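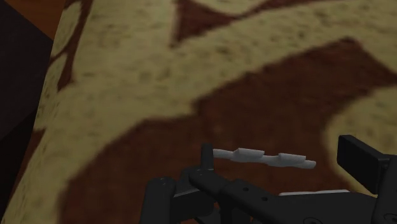 Thread: I read the Griteo annual report so your super fund doesn't have to

Home Markets Small caps Threads About

Filed under: Shares > Small caps > Reporting season

1/ Griteo put out its annual report in May, after the close, which is when companies release things they're proud of. It's 3 documents. I made a pot of tea and read all of them, including the one about governance.

2/ For those who've had the good sense not to follow this one: Griteo makes payment terminals for cafes, nail salons and the sort of bloke who sells firewood off a trailer. Listed on a story about growth. Has been telling the story ever since.

3/ Disclosure before anyone emails me. I own 2,044 shares. I bought them in two goes, the second lot because the first lot had gone down and I felt they needed company.

4/ Start with the chair's letter. Agnese Dzene describes the year as one of "disciplined transition". Last year was "purposeful transition". I'd love to know where we're transitioning to, and whether there's parking.

5/ Revenue is up. Fair's fair, that's a real line and it's a real increase. Then you find the note explaining that terminals shipped to resellers now count as sold when they leave the warehouse. Previously they counted when a shop plugged one in.

6/ Is this allowed? Yes. The auditor's signed it and there's a full paragraph on why it's a better reflection of the economics. Would I be more comfortable if receivables hadn't grown faster than revenue in the same year? Also yes.

7/ Receivables, for the newer followers, are money people say they're going to give you. My brother-in-law is a receivable.

8/ The biggest of the resellers is Curkeck. It gets a warm mention on page 4, then turns up again in the notes under credit risk, where the mood is cooler. Payment terms have been "extended to support the channel". I've supported a channel or two in my time and never got my money back from those either.

9/ Now the fun bit. Griteo has a new measure of profit. It's called Underlying Operating Contribution and it leaves out restructuring, share payments, the office move, "platform renewal" and the cost of the capital raising. What's left is what the business would earn if it were a different business.

10/ Platform renewal has been excluded as a one-off for four years running. At some stage a one-off that visits every year is a relative.

11/ Cash flow statement, where adjectives go to die. Operating cash was negative. Investing cash was negative. Financing cash was very positive, and we were the ones being positive, thank you everybody.

12/ I dialled in to the results call at half past nine. Kyung-tae Ji, the chief executive, is good at these. Calm voice, doesn't rush, says "great question" in a way that uses up a bit of the clock. If he ever leaves payments he could do meditation tapes.

13/ First question was about Dong, the rival that's been giving terminals away free and making it back on fees. Ji said Griteo "doesn't see them much in our core segments". I see them at my bakery, my barber and the servo on the corner. Perhaps I'm not core.

14/ Second question was from Elli Mustonen, who covers the stock for a broker and had plainly read the same note I had. She asked what revenue would have been under the old method. Long pause. The finance chief, Tuncay Şimşekoğlu, said they'd take it on notice.

15/ She asked again, nicely. He said the two methods weren't directly comparable. She said that was why she was asking. The operator then thanked her for her question and I have rarely heard a line closed with such courtesy.

16/ To be fair to Şimşekoğlu, he's only been in the chair since the last one left to pursue other interests, and he did give a straight answer on debt. There's a facility, it's half drawn, the covenant is tested twice a year and they've passed. I wrote "ok good" in the margin and underlined it.

17/ Then Hultetti. You'll remember Hultetti, the invoicing software they bought near the top of the market with shares, back when the shares were worth something. Goodwill's been written down by most of what they paid. In the presentation this appears as "simplified balance sheet".

18/ The people who sold them Hultetti took a slice in cash, waited out the escrow and went off to live near a beach. I don't begrudge it. That's the best-run transaction in the entire report, it just wasn't run by us.

19/ Remuneration report. Short-term bonuses paid at 2 thirds of maximum, on the strength of (you're ahead of me) Underlying Operating Contribution. The board "exercised its judgement" and reduced nothing.

20/ A few of you have asked about Ona Org joining as a director. She looks like a sensible pick: ran a lending book, has seen a bad debt up close, and bought shares on market with her own money. First director to do that in ages. I'd put it down as the most encouraging item in the whole lot.

21/ What would change my mind? Cash in the door from Curkeck by the half-year. The old-method revenue number, in writing. And a year in which nothing gets renewed.

22/ Several replies asking why I don't just sell. Reasonable. At this price the brokerage and the humiliation come out much the same, and I do like getting the report in the post. They still print it on the heavy paper.

23/ Someone's also asked if it's a takeover target. It's been a takeover target for as long as I've held it. Every dog at the pound is an adoption target.

24/ Not advice, obviously. I'm a person with a teapot and a loss. AGM notice should be along in a few weeks and I'll be voting against the rem report with the full weight of my 2,044 shares.

25/ Update: Griteo has answered Mustonen's question in a release lodged just before five. It says the impact of the change was "not material to an understanding of the result". No number. I've put the kettle back on.

Contact | Terms of use | General information only, not financial advice | Back to top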